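Zollon Pictures confirms sequel to Itum and sets June start for filming

The production company Zollon Pictures has confirmed that a second Itum film will go into production next June. The announcement was made on 8/20/19 in a written statement to the trade press, which also set out the company's plans for two further titles.

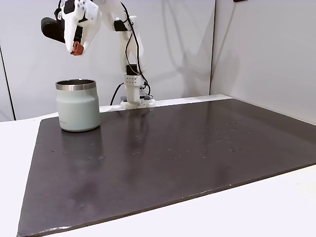 Bùi

According to the statement, the script for the sequel has been completed and approved. The new film takes up the story two years after the events of the first, when the crew of the salvage ship Itum return to port and find that their licence has been withdrawn. The principal cast are expected to return, although contracts have not yet been signed and the company declined to give further details at this stage.

Filming is scheduled to last 62 days. Most of the work will take place on the coast, with the remaining interiors to be shot in the studio. The harbour sequences will require about 3000 extras, and an open casting call will be published on the company's website in the spring. Applicants must be aged 18 or over and must be available for the full period for which they are engaged.

The first Itum film was released last year and performed well in its home market, where it remained in cinemas through the summer holidays. Its overseas release was more limited. Zollon Pictures stated that it intends to open the sequel in all territories within the same month – a change of policy for the company, which has until now waited for domestic results before agreeing foreign dates.
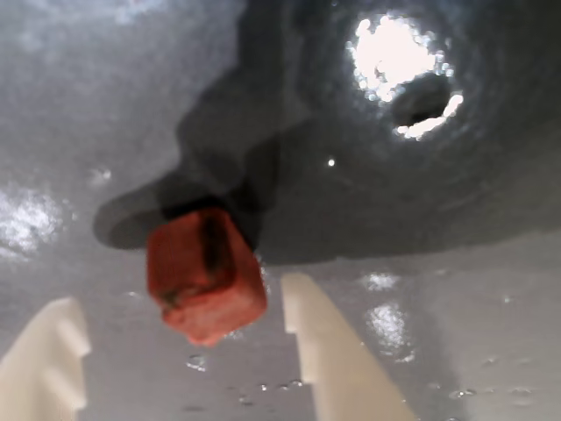
Memum moved to the winter

The company also announced that the release of Memum, its family drama set in a mountain school, has been put back from the autumn to the winter. Filming has finished and the picture is being edited. The delay is intended to allow more time for the sound mix and for the recording of the score, parts of which are to be performed again with a larger orchestra.

Tickets already bought for the advance screenings of Memum will remain valid for the new dates. Those who are unable to attend may ask for a refund from the cinema where the booking was made. The third title mentioned in the statement, a comedy as yet unnamed, is still being written and no date has been given for its release.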